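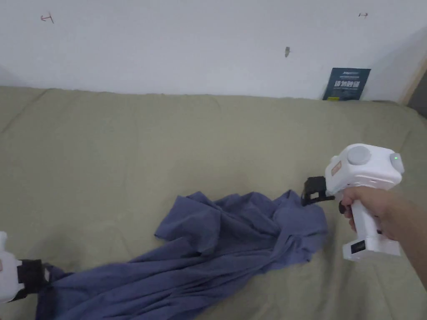 Chez Sistero, on m'a écrit que mes règles étaient trop strictes et qu'un pli raté n'a jamais gâché un jeu de données. Je ne suis pas d'accord, et je reprends donc le point 2 de la charte que nous suivons pour le projet Flultinetti.

Le vêtement part toujours froissé. On le saisit par les bords, une pince de chaque côté, et on ne tire pas avant que les deux mâchoires soient fermées. Si le tissu glisse, on garde la prise et on note l'échec dans la fiche. Effacer les ratés donne un robot qui ne sait pas se rattraper.

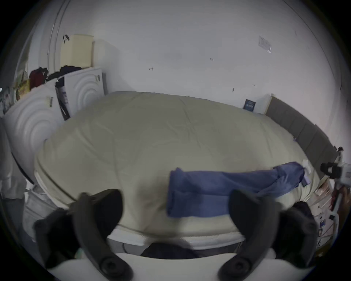 La fiche reste courte : type de vêtement, matière, numéro d'essai, résultat. Au-delà de 22 essais avec le même vêtement, on en change. À Bratovthorpe, ils vont plus loin, et leurs opérateurs finissaient par répéter toujours le même geste.

Reste la question du logement. La norme interne d'Ahmadpour demande de ne rien ranger avant de commencer, et je l'applique telle quelle. Un robot domestique travaillera dans des chambres habitées. En revanche, pas de courrier lisible ni de portrait de famille dans le champ. 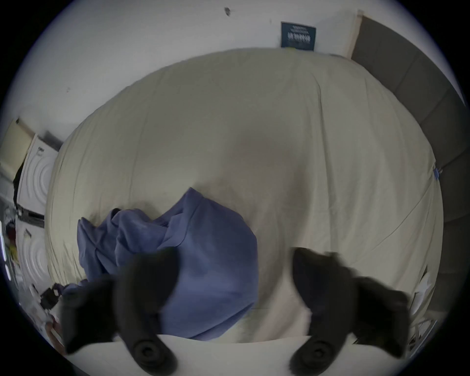
Tissu bleu en tas sur le lit, les deux doigts de la pince au premier plan.

La version révisée de la charte sera en ligne en août. Les remarques sur le point 2 sont à laisser en commentaire.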